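Knitting & Crochet Help > Washing and blocking

Cream sweater grew two sizes after its first wash, can it be saved?

Posted by Candwood

Hi all! I finished my first textured sweater in June (wavy stitch pattern all over, 656 yards of cream wool) and I was so proud of it. Then I hand washed it, hung it over the shower rail, and now the sleeves reach my fingertips! The yarn is from Graletti, no superwash on the band. I really want to wear this thing. Any ideas?

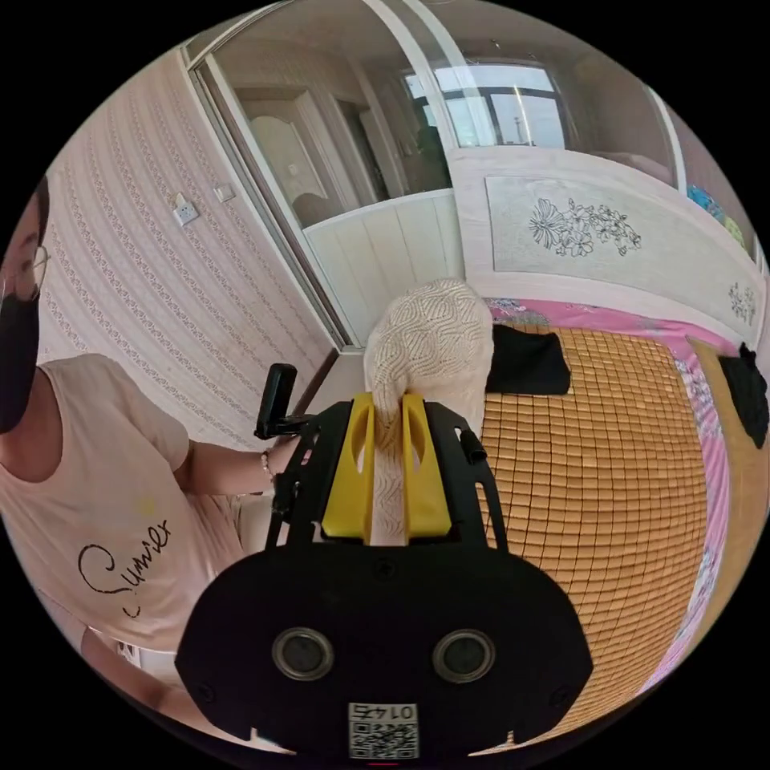
Should I unravel it and start again on smaller needles?

Put the needles away for now! Wool that has stretched under its own weight will very often come back with a second wash and a proper flat dry, and you lose nothing by trying that first.

Abílio Vilela

Oh, I love a rescue job! Fill a basin with cool water and a little wool wash, let the sweater soak for 40 minutes, and don't rub it. Lift it out with both hands under it so the sleeves never dangle. Then roll it in a big towel and kneel on the roll (really lean on it, you'll be amazed how much water comes out).

Lay it flat on a dry towel and pat it inward to the measurements in your pattern. Push the waves together with your fingers, sideways first and then lengthwise. Turn it over once the top feels dry. Mine took 2 days in a warm room.

Seixas

same thing happened to me with a cardigan. dried it flat, fixed. never hang wool!!

Tikavgate
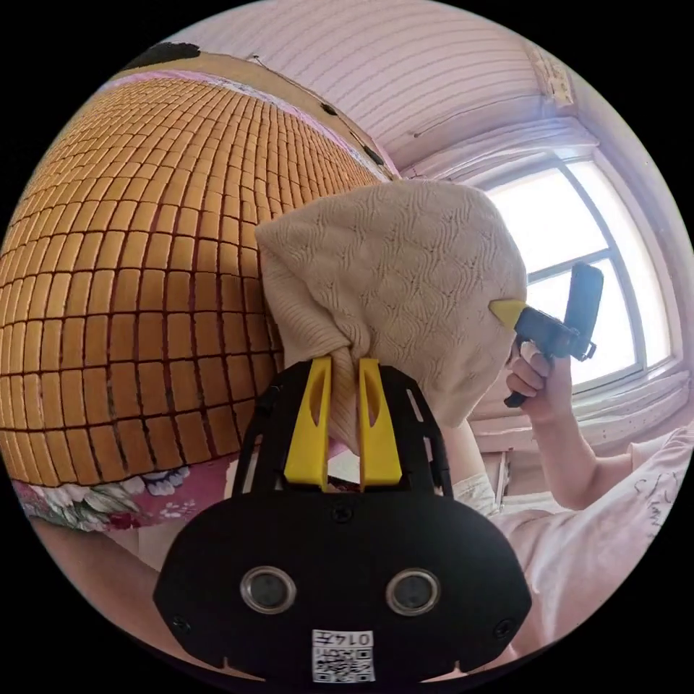

Reading time: 2 min

Great advice from Abílio, and I'd add one thing for next time: wash your swatch! Make a good big one in the wave pattern, measure it, wash it, dry it flat and measure again. Textured stitches can relax a lot more than plain stockinette, and it's so satisfying to know your real gauge before you cast on.

If the cuffs are still loose after blocking, thread a strand of fine elastic through the inside of the ribbing. It takes ten minutes per cuff and doesn't show at all. And please come back and tell us how it fits, I'm rooting for those sleeves!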